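Sterkside Deck and Grout Brush, Long-Term Review

Reviewed: Sterkside hand scrub brush, stiff bristle, block style
Price paid: 26 dollars
Period of use: one winter and spring, starting in November
Test surfaces: glazed floor tile with cement grout, concrete step, enameled tub, galvanized wash trough

Summary

The Sterkside is a block brush with no handle. It is sold for grout and exterior masonry, and on those two surfaces it does what the package says. It is a poor choice for tubs. The price is high for a brush with no replaceable parts, and the Flakamside equivalent costs less than half as much. I would buy the Sterkside again for grout and nothing else.

Construction

Mass on a kitchen scale is 310 grams dry, heavy for the category. The extra weight is in the block, which does not flex under a full two-hand push. The cheaper Flakamside flexes enough that the middle rows lift off the floor, and you end up cleaning with the ends.

The bristles are set in staggered rows and trimmed flat. Four tufts came out in the first month, all from the same corner. None have come out after that. The outer rows are angled slightly outward, so the brush reaches into the joint where floor meets baseboard without having to be tipped.

The block has a shallow finger groove along each long side. The grooves are too near the bristles. With wet gloves the fingertips ride down into the outer row, and after ten minutes this is annoying. Without gloves it is worse.

Grout

I used an alkaline cleaner at the label dilution with a five-minute dwell, then scrubbed along the joint. The first bathroom took 70 minutes including rinsing. The same floor with a narrow grout brush had taken most of an afternoon. The wide block covers two joints per pass on small-format tile, which accounts for most of the difference. On large-format tile there is no such advantage and a narrow brush is easier to steer.

Sanded grout was not visibly damaged. On a soft unsanded joint near the tub, the brush pulled out material at moderate pressure. Test first if the grout is old.

Concrete and metal

On the concrete step it removed green growth with water alone. Rust stains did not move, and I would not expect them to without acid.

On bare metal, bristle stiffness matters less than grit. Any sand held in the tufts is dragged across the surface and leaves its own marks. Rinse the brush before it goes near a trough, sink or bin, and rinse it again halfway through.

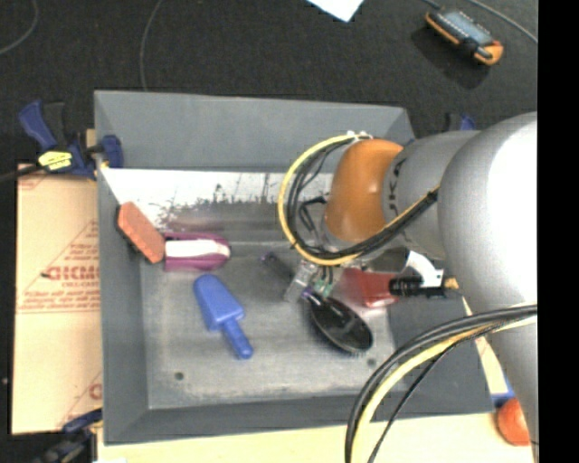 Drying and storage

The brush holds a lot of water. Set bristles down, it was still damp the next morning. Stood on one end, it dried overnight. There is no hanging hole, a strange omission at this price. Dewanti Jugah, who shares the workshop, drilled one through the end of hers and reports no cracking so far.

Alternatives

Flakamside block brush: lighter, flexes, sheds more. Adequate for occasional use on concrete.

Võ long-handle scrubber: better for anyone who can't kneel. Pressure at the head is lower, and heavy grout soil needs a second application of cleaner.

Unau soft pad: the correct tool for the enameled tub, where the Sterkside left faint haze lines that needed polish.

Wear at end of test

The leading rows have splayed and lost some height. The center rows are close to original. Rotating the brush end for end each session would have evened this out, and I didn't start doing it until spring.

Rating: 4 of 5 for grout, 3 of 5 for masonry, 1 of 5 for tubs.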